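What a Pile of Crawfish Taught Me About Eating at My Desk

By Alžběta Pešek

I have eaten lunch at a desk for most of my working life, and for most of that time I did it badly. You know how it goes. The sandwich comes out of the wrapper, the wrapper becomes the plate, and an hour later there's mayonnaise on the space bar. I once lost a whole stapler to soup. I'm not proud of it, but I did go on using the stapler for a week.

So when the magazine asked for something on food in the office, I said yes before they'd finished the sentence, and then I went straight down the hall to Carter Gagnon, because Carter eats crawfish at work. Whole ones, shells on, with the claws and the feelers and everything! He grew up with big backyard boils, newspaper down the middle of the table and corn rolling onto the lawn, and when he moved north to take the job at Sillix he decided he wasn't going to give it up just because he had a badge and a chair on wheels.

"People think it's the smell," he told me. "It's the juice. The smell goes away by two."

Carter's whole method comes down to the surface. Put something down first, something big and dark that you can wipe, and let the food live on that and nowhere else. He likes a desk mat over newspaper (newspaper goes to mush, and you end up reading the sports page off your elbow). He bought his at Ketwood, the kitchen place out by the highway, and the woman at the register asked him if it was for a computer. He said sort of.

Then come the bowls, and this is where he and I disagree. Carter wants one deep bowl for shells and one shallow one for anything he's peeled and is saving. I say if you're saving peeled crawfish you have more self-control than a person should have at noon. I eat them as I go. But I tried it his way and I'll admit the second bowl is handy, mostly as somewhere to put your rings.

You need something cold and plain on the side, too. I'd have said potato salad. Carter says cherry tomatoes, every time, and keep them in their own tray so they don't roll. After about the fourth crawfish my mouth was on fire and I went through those tomatoes like candy. He also puts out a fork, which I never saw the use of until I'd picked up a tomato with spicy fingers and then rubbed my eye. Use the fork. Please.

Now, tissues. I'd brought a roll of paper towels from the kitchen and felt very prepared, and Carter just slid the tissue box closer and gave me a look. Both, is my advice. Paper towels for the hands and tissues for the nose, which is going to run, and you may as well make peace with that before you sit down with people from another floor.

The drink goes in a paper cup, toward the back, away from your elbows. I have knocked over enough cups for one career. And hang on to the bag everything came in! A good stiff shopping bag stands up by itself next to you and takes all the shells, the trays, the dead paper towels, and then you fold the top over and walk it straight to the outside bin. Do not leave it under the desk. Lemieux, our building manager, sent an email after the last time that went out to 2,574 people on every site we have, and it had the word "shellfish" in the subject line in capitals.

What does it cost? Less than you'd guess. We got ours from Vaser, the fish counter across the parking lot, cooked and seasoned, and it came out cheaper than two salads from the cafe downstairs. They're busy at noon, so call ahead. Carter is already talking about doing it again in December with a bigger table, and he's asking who has a folding one.

I still get sandwich crumbs in my keyboard, by the way. But I bought a mat.
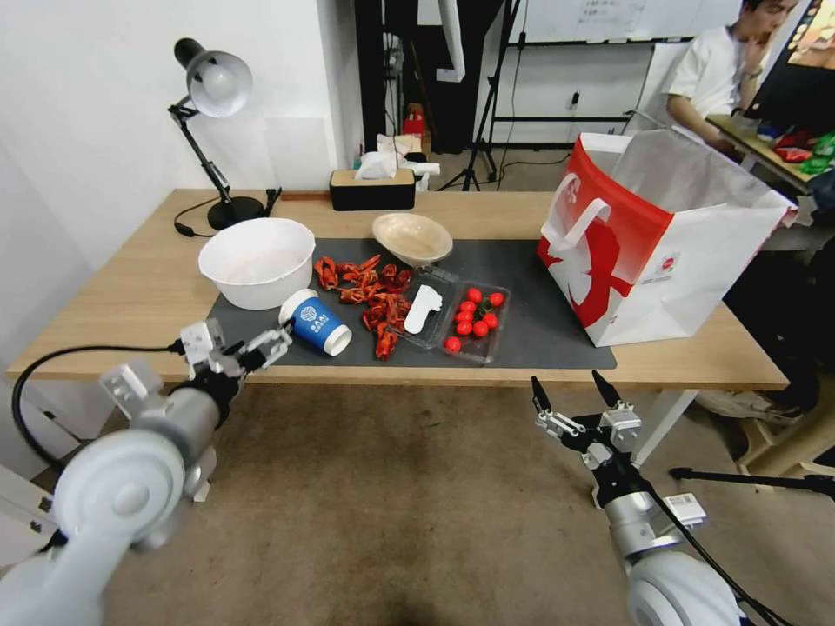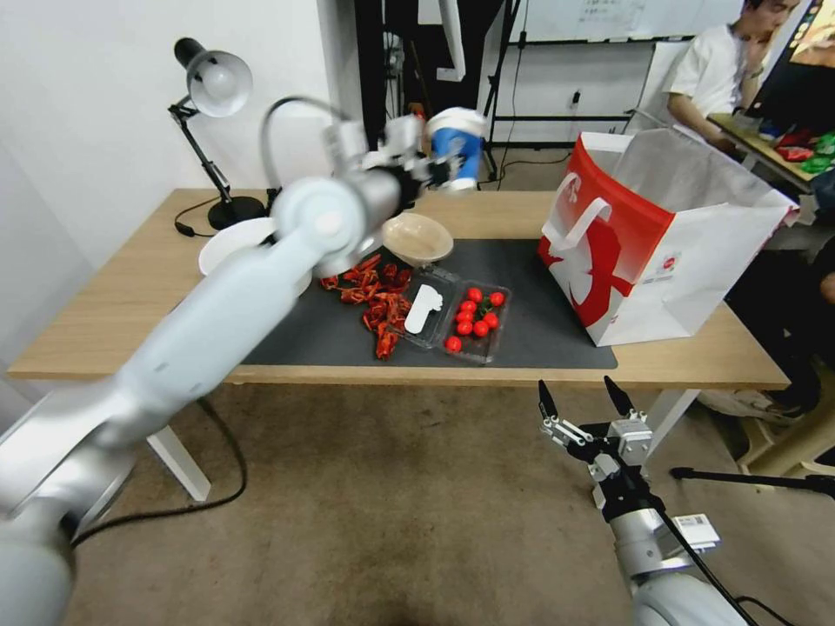
Crawfish and cherry tomatoes on the dark mat, with the shopping bag at the right.

Staff Magazine, Features Desk, November 2018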